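Projects > Arms > Kesero > README

# Kesero tabletop clips

November

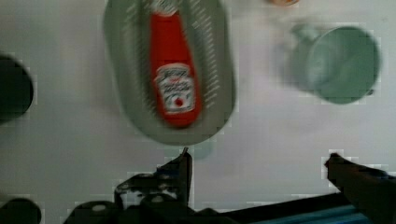 *Koo*

Hi! I built Kesero on a bench in my garage, and this folder is what it has recorded so far: 90 short clips from the wrist camera, all on the same white tabletop with ordinary kitchen stuff. The one up top has the Heinz bottle lying in the oval plate and the green mug off to the right, fingers open. I love that bottle (so easy to spot, even with motion blur!).

## What you get

- 90 clips, wrist view only
- a joint log for each clip, same name, plain CSV
- `notes.txt`, my grumbling, typos included

I drove every clip by hand with the little leader arm. Clips 1 to 35 use the old finger springs and the rest use stiffer ones, so please don't mix them without checking the `springs` column. I did, and lost an evening to it.

## Stuff that's still wrong

The video is compressed way too hard and you'll see blocky edges around everything. Joint 5 drifts when the motor warms up, and I've been re-zeroing it every 6 clips or so when I remember. The clips in `trandiria/` are from the shared shop across town, where the bench is lower, so the arm reaches differently there.

## Loading

Run `python load.py --clip 6` and it should pop up a player. I've only tried it on Linux.

Use it for whatever you like, and tell me if a log won't open!

Questions: open an issue | © Koo | Back to top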